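Racine de lotus : comment la couper sans qu'elle casse ni qu'elle noircisse ?

Entraide Cuisine > Légumes et racines

Posté par Tahmineh Mahmoudi, septembre 2026

Bonjour à toutes et à tous,

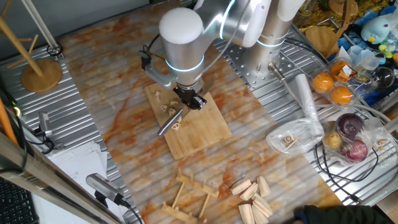
Je me suis lancée dans la racine de lotus depuis que l'épicerie Trorine, en bas de chez moi, en propose au rayon frais. J'adore ce légume, avec ses petits trous et son croquant un peu sucré, mais je me bats avec lui ! Je coupe sur une planche en bois clair, avec un couteau de cuisine ordinaire, et une fois sur deux la tranche se fend le long des trous. Je me retrouve avec de jolis morceaux d'un côté et des miettes de l'autre.

Deuxième souci, la couleur. Le temps d'éplucher les oignons rouges et une pomme de terre pour le reste du plat, mes tranches tirent déjà sur le gris rosé. Ce n'est pas dramatique, mais j'aimerais servir quelque chose d'appétissant à ma belle-mère, qui a l'œil à tout – et qui n'a encore jamais goûté de lotus de sa vie.

Enfin, est-ce que je peux garder les tranches crues dans un sachet en plastique au frigo, ou vaut-il mieux tout cuire le jour même ? Merci d'avance pour vos lumières, et pardon pour le roman.

fluvano

Bonjour Tahmineh, et bienvenue au club ! J'en prépare depuis avril, quand j'ai acheté mes premières racines au marché, et j'ai raté les mêmes choses que vous. Pour la casse, regardez d'abord votre lame : si elle est épaisse, elle écarte la chair au lieu de la trancher. Prenez votre couteau le plus fin, bien affûté, et faites-le glisser vers l'avant en un seul geste, sans appuyer d'un coup sec. Des rondelles d'un demi-centimètre se tiennent bien mieux que les très fines, qui demandent presque une mandoline.

Pour la couleur, préparez un saladier d'eau froide avec une cuillerée de vinaigre blanc avant même de sortir l'éplucheur, et jetez-y chaque rondelle aussitôt coupée. Cinq à dix minutes suffisent. Ensuite on rince, on égoutte, et à la poêle ! Évitez aussi la casserole en fonte nue, le lotus y noircit à vue d'œil.

Quant au sachet, je ne dépasse pas deux jours, au frigo, les tranches bien épongées. Entière et non épluchée, emballée dans un papier humide, la racine tient facilement la semaine. Ma dernière pesait environ 239 grammes et nous a fait deux repas – avec du riz, il faut dire que ça cale.

Flumesard

du citron ça marche aussi. et surtout pas de tranches crues en salade, toujours blanchir 2 ou 3 min avant

Lacerda

Moi je ne me complique pas la vie, je l'achète surgelée et déjà tranchée. C'est moins croquant, je vous l'accorde, mais dans une soupe personne chez moi n'a vu la différence. Si vous tenez au frais, choisissez une racine lourde et ferme, sans taches molles, avec les deux bouts fermés, sinon la terre s'installe dans les trous et il faut aller la chercher avec une baguette sous le robinet. Et des oranges en dessert, c'est très bon après !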